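I get the same handful of emails about folding and storing T-shirts and other knits, so I've put my answers in one place. If yours isn't covered, write to me or to Halima Garba, who picks up the mail when I'm away.

## Folding shirts

**Do you fold or hang your T-shirts?**

Fold, all of them! Hangers leave those little bumps in the shoulders and I can never get them out again. Button-ups get the closet rod, knits get the drawer.

**What size should the finished fold be?**

Measure your drawer first. Mine is a Jerholm dresser with fairly shallow drawers, so I fold to 10 inches wide and then in thirds, and the shirts stand up on their own like files (mostly – the really thin ones slump).

**Sleeves in first, or sides in first?**

Sides first, about to the middle of each shoulder, then I flip the sleeve back so it lies flat along the edge. Bukola Okoro does it the other way round and her stacks look better than mine, so take your pick.

**My shirts come out wrinkled. What am I doing wrong?**

Probably leaving them in the basket overnight. I do that too. Give each one a good shake, smooth it with your palms from the collar down, and tug the hems straight before the first fold.

**How many shirts fit in one drawer?**

I have 36 in mine, and it still closes without a fight.

## Hems and sleeves

**The sleeve hem keeps flipping up. Can I fix that without ironing?**

Usually! Pull the hem gently along the line of stitching while the shirt is a bit damp, press it down with your fingers and let it dry flat.

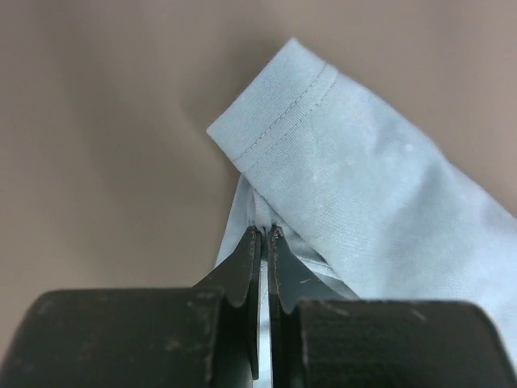 **Should I turn shirts inside out before washing?**

I do it for anything with a print and for dark colors, which seem to fade more slowly that way. Plain light ones go in however they came off. Just remember to turn them back before you fold – doing it at the drawer is a pain.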